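The Yellow Fingers of Wilalura
A morning with the man who keeps a small robot cell in good temper

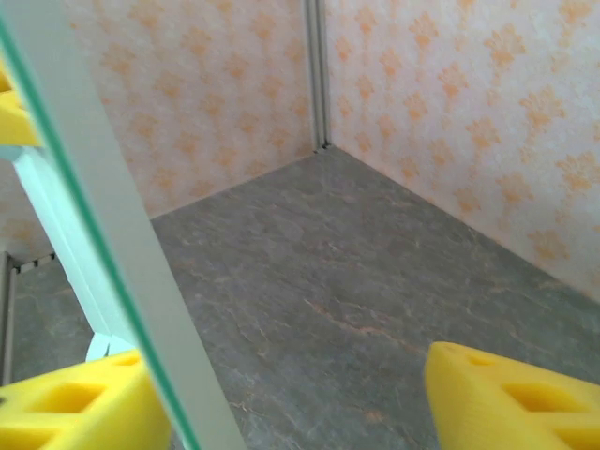

Papered walls and a stone floor

Emil Gisler likes to start before the kettle has boiled. He opens the gripper as wide as it will go, leaves the floor between the fingers clear, and looks at the view from the wrist camera for a good long minute before he touches anything else. The cell at Wilalura has orange-flowered wallpaper and a grey floor veined like slate, and visitors do tend to smile at it (I certainly did!), but Emil talks about it the way other people talk about a well-kept shed.

The fingers are what he fusses over most. They are bright yellow, chunky things with rectangular openings in them, and he keeps a notebook on every pair. The present set is at 1,325 closings; the pair before it managed 3,047, and he is still rather proud of them. He runs a thumb along each edge, feels for play at the mounting, and nips up the screws a little at a time, left then right, so that neither finger pulls ahead of the other.

After that comes the corner. The aluminium upright where the two walls meet is his fixed point, and he brings the arm round to face it every morning and compares the view with one he saved in February. If the upright has wandered by more than 2 millimetres, he loosens the wrist bracket and begins again, which can swallow most of an hour and at least one biscuit.

Svetozár Slanina, who built the first version of the cell in Leltau, would have him check it once a week. Emil has heard the argument many times and goes on doing it daily. The clear panel gets a soft cloth and plain water, and then the arm is sent through 64 slow practice moves while he finally drinks his tea.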